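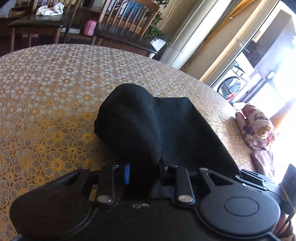
Attached by kausar_kakakhel, February

Preserves and Pickles > Marmalade > Whole fruit or cut rind first?

kausar_kakakhel
Posts: 12

Hello all, and sorry in advance because I do go on a bit. I made my first ever marmalade last winter from a recipe my aunt gave me over the phone, and it came out lovely, bitter and dark, and I gave most of it away before I had the sense to write anything down. I've now tried to do it again twice and both batches have been runny. Not slightly soft, properly runny, so that it slides off the toast and down your sleeve.

My aunt boils the oranges whole until they're soft, then cuts them up, scoops the pips and pith into a muslin and carries on with the sugar. My neighbour says that's the lazy way and you should squeeze them and shred the peel raw, then soak it overnight. I've got one more bag of Sevilles from Soomro's (they had a crate by the door and I got carried away!) and I'd love to get this one right. Which way do you do it, and does it make any difference to the set?

marmalade_moll
Posts: 1,055

Welcome Kausar, and please don't apologise for going on, you're among friends here and some of us are much worse. I'm a whole fruit woman and have been since I was married. It saves your hands, for one thing. Shredding raw Seville peel when you've got a little cut on your thumb is an experience I wouldn't wish on anybody.

As for the set, I'd look at the boiling before I blamed the method. How long did you give it once the sugar was in, and was it a proper rolling boil, the sort you can't stir down? And what sort of pan? I struggled for years with a tall narrow stockpot and then my sister passed me her wide one and I thought I'd become a genius overnight.

PipAndPith
Posts: 78

I'm going to disagree with Moll, with love as always. Cut rind first, soak overnight with the pips tied up in the same water, and you get a brighter flavour and a much clearer jelly. Whole fruit marmalade tastes stewed to me. It's very nice in a steamed pudding but I don't want it at breakfast.

Kausar, what are you doing with the pips? If you fished the muslin out and put it straight in the bin, there's your runny marmalade. You have to let it cool enough to handle and then squeeze it as if it owes you money. The thick gloopy stuff that comes through is your pectin and you want every bit of it back in the pan.

kausar_kakakhel
Posts: 12

Oh dear. I did squeeze it, but I'd call it a polite squeeze. The pan is a Skivum, quite a deep one, I bought it for soup. It was boiling, but I did turn it down when it started spitting because the hob was getting in such a state. I tested it on a cold saucer and it wrinkled a bit, or I told myself it did.

shahzad_g
Posts: 340

Turning it down will be most of it, I reckon. I did the same my first year, I was frightened of the thing. Fill the pan no more than a third full so it's got room to climb, put a long sleeve on, and leave the heat up.

I gave up on saucers and bought a Jiketti thermometer from the kitchen shop in Ondavbridge. I know the purists don't like it, but I'd had one batch like glue and one like squash and I wanted a number to look at. Hold it in the middle and don't let the end rest on the bottom of the pan or it'll read high.

marmalade_moll
Posts: 1,055

I've nothing against a thermometer, Shahzad, but I'd still do the saucer as well. Fruit late in the season has less pectin in it and I've had it reach the right temperature and still need another few minutes. Take the pan off the heat while you test, Kausar! People forget that and it carries on cooking while they stand there pushing it with a finger.

And Pip, my whole fruit marmalade does not taste stewed. You've had a jar of it. You wrote me a very nice card.

PipAndPith
Posts: 78

I have good manners, Moll.

(It was a good jar. I still say mine is clearer.)

orchard_lane
Posts: 7

Can I ask a daft one while this thread's going? Can you re-boil a batch that hasn't set, or is it done for? I've got several jars in the cupboard that behave like syrup and I can't bring myself to tip them out.

shahzad_g
Posts: 340

Not daft at all. Tip the lot back in the pan, add the juice of a lemon, bring it up gently and then boil it hard and keep testing. Wash and sterilise the jars again and use new lids. It'll come out a shade darker and taste a bit more of caramel, which in our house is considered an improvement. Only do it the once though, after that you're into toffee.

Shahzad Gondal
(still looking for a decent source of blood oranges)

kausar_kakakhel
Posts: 12

Well, I've done it. Whole fruit in the end, sorry Pip, mostly because I'd already got them simmering when I read your post. I borrowed a wide pan from next door, squeezed the muslin until my wrists ached, kept the boil up and let the hob look after itself. It passed the saucer test on the third go, and I left it to stand for a quarter of an hour before potting so the peel wouldn't all float to the top.

It's set! You can turn the jar on its side and it stays put. It's perhaps a tiny bit sweeter than my aunt's, so I may hold back some of the sugar next time. I've put a few oranges in the freezer so I can try the overnight soak later in the year.

PipAndPith
Posts: 78

Well done you. Add one extra orange when you use the frozen ones, they lose a bit of their setting power. And post in here when you've tried it, I shall want to know which one gets eaten first.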